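The Tabletop and Its Cans
Gallery, posted 17 January 2025

Every workplace has a table that was bought for one noble purpose and has since become the place where drinks go. Ours at Wostano is pale, smooth and long-suffering. It was ordered in December as a proper work surface, after the old one developed a lean that sent pencils to the floor and people after them. The catalog called the new color "Lashari sand." The rest of us call it beige.

The table has now been in daily service long enough to have opinions about. Click through at your leisure. It won't take your whole lunch break. 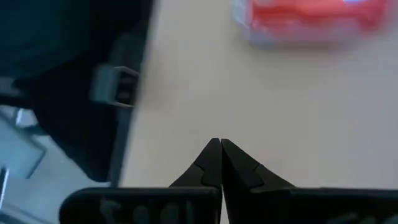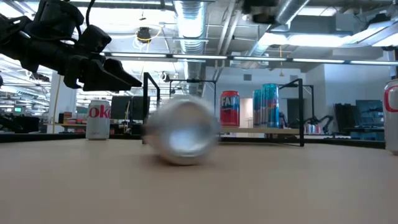

Text and captions by the Wostano gallery editor

The first picture has the tabletop in its natural state, cream-beige and mostly featureless, which was the main selling point. The Bindico showroom had four finishes on display and we spent nearly 115 minutes choosing the plainest one. A darker sample was much admired and then rejected for showing crumbs.

The second has the cans. One is on its side and going somewhere in a blur of silver, while a Diet Coke stands to the left of it and keeps out of the matter. There's another can at the far right, with a big red C on it. From this angle you also get the faint wood-like texture, which I had been told about but had never managed to notice while sitting there.

A few notes for anyone thinking of buying the same table. It wipes clean with a damp cloth. It came from Flundine in 2 boxes, with 9 bolts in a bag and a drawing of a man smiling as he tightened them. Assembly is a job for a pair of people who are still on speaking terms – ours were, at the start. The surface takes a ring from a cold drink if you leave one overnight, but the ring comes off with a bit of dish soap.

Coasters have been proposed. They are in the top drawer by the sink, still in their wrapper, for anybody who would like to be the first.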